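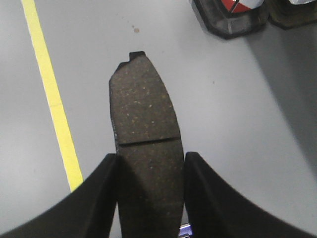
A disc brake pad is the replaceable friction element of a disc brake. Pads are fitted in pairs, one on each side of the rotor, and are pressed against it by one or more pistons in the caliper. Each pad consists of a block of friction material fixed to a backing plate. The friction material is a molded compound of fibers, fillers, abrasives and lubricants held together by a resin binder. In many compounds the individual ingredients remain visible after molding, as in the dark pad shown, where small tan and pale-yellow flecks are scattered through the surface. The same pad has a thin straight groove across its face at mid-height.

Grooves

A groove, also called a slot, divides the friction face into sections. It gives dust and gas a path out from between pad and rotor and lets the block flex slightly as it heats. On many pads it also serves as a rough wear gauge, although its depth does not always match the service limit. Pads are commonly replaced when about 2 mm of friction material remains.

Edges and outline

The outline of a pad follows the caliper it is made for. Tabs locate the pad or hold a spring or wear indicator. A chamfer is a sloped cut along an edge of the block, used mainly to reduce squeal by changing how the leading edge meets the rotor. Crumbling at the edges of the block may result from overheating, impact or poor bonding of the compound.

Manufacture

In the process used at the Purnis works in Plerville, the dry mix is blended for 20 minutes, pressed onto the backing plate in a heated mold and then cured in an oven. Faces are ground flat after curing, and grooves are cut in the same pass. Pads are packed in lots of 1000. The Ravholm process uses a longer cure and molds the groove directly.

See also

Brake lining
Brake rotor
Caliper
Wear indicator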